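Build the Fingertip First

Fri 27 December

Most write-ups of home-built robot arms follow the same order. The author chooses servos, prints the links, wires the bus, gets the joints moving, and then, in the last paragraph, mentions the gripper. The gripper is usually whatever came with the plans. I think this order is wrong for anyone who wants the arm to handle an object softer than a wooden block, and I think the error is expensive enough in hours to be worth arguing about.

My own pair of arms lives on a bench at Moreira, a shared workshop in Umville. The joints are Gornico servos bought in one lot, 24 of them, which covered both arms, the grippers, and a reasonable number of spares. The task is cloth: take hold of a small towel by its edge, lift it, put it down somewhere else without a wad in the middle. The arms came together in May. The cloth part has taken all of the time after that, and most of what I now know relates to the last inch of the machine.

What the last inch has to do

A rigid finger holding a rigid block has a forgiving problem. The faces meet, the servo reaches its torque limit, and friction does the rest. Errors in approach angle are absorbed by the block shifting a little before the fingers close.

Cloth gives none of that back. A towel lying on a table is a few millimeters thick, it has no side faces to push on, and when a finger touches it the finger either rides over the top or pushes a wrinkle ahead of itself. To pinch an edge, one finger has to get under it or the two have to gather it between them. Both depend on the friction of the tip against the cloth, compared with the friction of the cloth against the table. If the first number is lower than the second, the fingers close on air. No amount of joint resolution changes this.

I ran the bare printed tips for longer than I should have. They were smooth, hard, and a little rounded where the printer had laid down its last layers. In one evening of 70 attempts at the same edge they picked it up 6 times. I spent the following two weeks on calibration, on the theory that the arms were arriving in the wrong place. They were arriving in the right place and sliding.

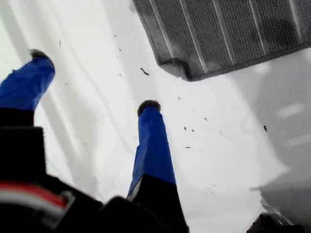
Gripper fingers in blue wrap, with dark fuzzy pads at the tips.

The same evening's test with treated tips gave 32 pickups from 70. The code was identical and the arms had not been touched. I would not publish that as a finding, and a different towel would move both figures. As guidance on where to spend the next Saturday it was clear enough.

In defense of tape

Painter's tape has a poor reputation as a structural choice, and people who stop at the bench tend to ask when the proper version will be fitted. I no longer consider it a placeholder. For a part whose job is to touch things, tape has a set of properties that are hard to get any other way at this scale.

It goes on in a minute and comes off in less. It can be built up in layers, so the thickness at the tip can be changed by a small amount without a reprint. Its paper face has a moderate, fairly consistent grip on cotton. It leaves little adhesive behind if it is changed often. It also takes damage before the plastic under it does, so wear appears on something that costs almost nothing.

The objections are real. Tape creases as it goes around a finger, and a crease on the contact face is a feature, in the sense that cloth will catch on it. The layers shift under repeated load. Two people wrapping the same finger will get two different fingers, and the same person will on two different days. If results are to be compared across weeks, the wrap has to be treated as a variable and written down: which roll, how many turns, which direction the last edge faces.

I keep that record on a card clipped above the bench. It is tedious and I have skipped it more than once, always with regret. A printed sleeve in a flexible filament would solve the repeatability problem, and I will probably make one when I know what thickness and texture to ask for. Printing it now would fix in place a set of guesses. A design file gives a part an air of having been decided, and in my experience parts with that air stay on the machine for months after they should have been replaced.

The workpiece is part of the machine

The second thing home builders underrate is the object being handled. A towel is usually treated as a given: there is one in the cupboard, so it goes on the table. But its weave, hem, weight, and stiffness decide what a grasp is. A thick hem presents a ridge the fingers can find. A flat cut edge presents almost nothing. A stripe pattern helps any vision code that needs to estimate which way the cloth is lying, and it can also mislead that code when the cloth is folded and the lines change direction.

Cloth also changes under test. A grasp at a hem loads a small number of threads, and a gripper that repeats itself well will load the same ones every time. Good repeatability therefore concentrates the wear. The person folding laundry never meets this problem, because a hand spreads the load and does not return to the same spot to within a millimeter.

When an edge frays, the loose fiber makes that part of it easier to catch. The success rate goes up, and the builder is tempted to credit the last software change. I have done this. The check is to turn the towel so that a fresh length of hem faces the gripper and run the test again before believing anything.
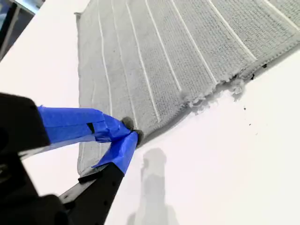

Lint, dust, and the table

Fiber that leaves the towel has to go somewhere. On a white surface it is at least easy to find, and I would recommend white to anyone starting out for that alone. It also gives good separation from gray cloth and makes a finger's shadow readable, so that in a recording one can judge the height of the tip by how far it sits from its shadow.

The cost of white is that every speck is high in contrast. My first segmentation routine took crumbs for corners. A minimum area threshold removed most of that, and wiping the board removed the rest more cheaply. I now wipe before each session and still find specks by the end of it. In a shared workshop the air carries whatever the neighboring benches are cutting, and Moreira has an active woodworking end.

Surface friction matters as much as color. A slick table lets the cloth slide away from the finger as it closes. A rough one holds the cloth down and fights the lift. I tried a sheet of thin film over the board and took it off again, as it developed folds that the vision code was fond of. A plain, slightly matte board has been the best compromise so far, and I make no claim that it is optimal.

Against the second arm, and for it

Many plans now come as pairs, and the pair is attractive. Folding looks like a two-handed job. I built two arms at the outset and I would advise against doing so.

The argument against is arithmetic. Two arms double the wiring, the power budget, the calibration work, and the number of joints that can fail in a session. They do more than double the ways to collide. Until one gripper can take an edge reliably, the second contributes a second unreliable gripper, and the probability of both holding at once is the product of two unimpressive numbers. At the rate my treated tips were giving, simultaneous grasps were rare enough that I stopped scheduling them.

The argument for is that one finger pressed on the cloth holds it still while the other arm works. This use of a second arm is undervalued. It requires no grasp at all, only a tip with enough friction and a modest downward force, and it removes much of the sliding described above. A builder who has two arms already should try one of them as a paperweight before attempting anything symmetrical. 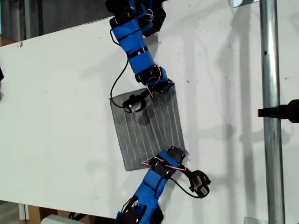 Two arms over the board, a fingertip of the upper one resting on the gray pad.

Cabling is the other matter that the pair brings forward. A servo lead that loops over a joint needs slack for the full range of motion, and slack is free to touch the work. A cable lying on the board can drag an edge of cloth as effectively as a finger can. The usual advice is to tie everything down along the links. The usual result is a lead that pulls tight at the wrist near full extension and works its way out of the connector. I leave the loops generous at the joints, tie them at mid-link, and accept that some part of a thin cable will occasionally brush the surface. Anyone with a cleaner scheme has my attention, provided it has survived a few hundred cycles.

What I would ask of plans

The better arm plans in circulation are thorough on the links. They specify screws by length, give print orientation, and list the servos by part number. I would like the same care given to the tip. A useful set of plans would state the contact material, its thickness, how it is attached, and how often it was changed during whatever demonstration is shown. It would say what the object was and what it was lying on. It would give a count of attempts alongside the count of successes, even when the ratio is poor.

Plans from the Gillance build group come closest, in that they include a page on finger coverings with two options and a note on which one wore out. It is a single page, and I have used it more than the rest of the document together.

For a builder starting this winter, my recommendation is to mount one gripper on a fixed stand, with no arm behind it, and feed cloth to it by hand. One servo will do. Try bare plastic, tape, anything fibrous that can be stuck on, and whatever rubber is in the drawer. Record the counts. Change the table surface and record them again. When the gripper takes an edge more often than it misses, print the rest of the arm to suit it, with the finger length and approach angle that the stand has shown to be necessary.

My next change is to the angle of the lower finger, which still reaches the table too flat to get under a hem.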